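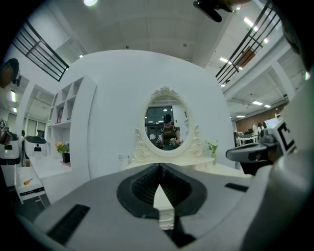 Peninah Langat objected at the first session that a gripper budget written per unit is wrong before it is sent, and that the unit to plan by is the operator station. The notes below follow that advice.

Unit 4. Planning a hand-held gripper purchase

4.1 What counts as a station
One station is one operator with a left and a right gripper, a marker cube for each, a head-mounted device, cables and a power supply. Furniture and props are budgeted apart from the station and shared. Students should price the station in full before multiplying. The usual mistake is to multiply the gripper price by the head count and add a lump sum for "accessories" at the end.

4.2 Worked case: Mosoti
The Mosoti plan called for 4 stations working in the same room, with 2 grippers each. Trorkden quoted 2552 per station, grippers and markers included, headsets excluded. Mallau quoted a lower figure for the grippers alone and left the markers to the buyer. The two quotes can't be compared until the missing lines are filled in. Do this in the sheet, with the source of every added price in column F.

Lead time also differed. Trorkden could ship in April. Mallau would not commit to a month, and the plan should carry that as a risk line with no money against it.

4.3 Order of work
1. Fix the number of operators working at the same time. Total staff is a separate number and belongs on the labor sheet.
2. List the tasks and the furniture each one needs. Drawers, knobs and small items on a tabletop call for different clearances. Note where operators will have to work side by side.

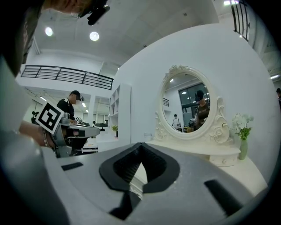 3. Draw the floor plan with the furniture in place and mark the standing area for each operator.
4. Ask each vendor for the price of replacement pads and fingertips. These are running costs and go in the second-year column too.
5. Add freight, tax and import charges as separate lines.

4.4 Lines that are often left out
Cables and power adapters are cheap, but they are needed in quantity and go missing from most first drafts. Count one adapter per powered device plus spares. Cable covers for the floor should be priced by length, taken from the plan in step 3. The Gurnell draft had no line for either, and roughly 1000 had to be moved from the furniture budget to pay for them.
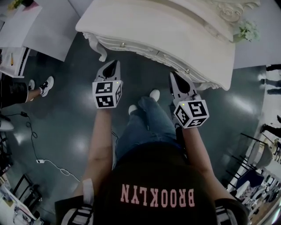
Spare marker cubes belong in the same group. Price them with the grippers if the vendor sells them as a set, otherwise on their own line.

4.5 For Monday
Complete the Mosoti sheet for both vendors and state which quote you would accept. Send it to Lenni Niskanen before class, one file per pair.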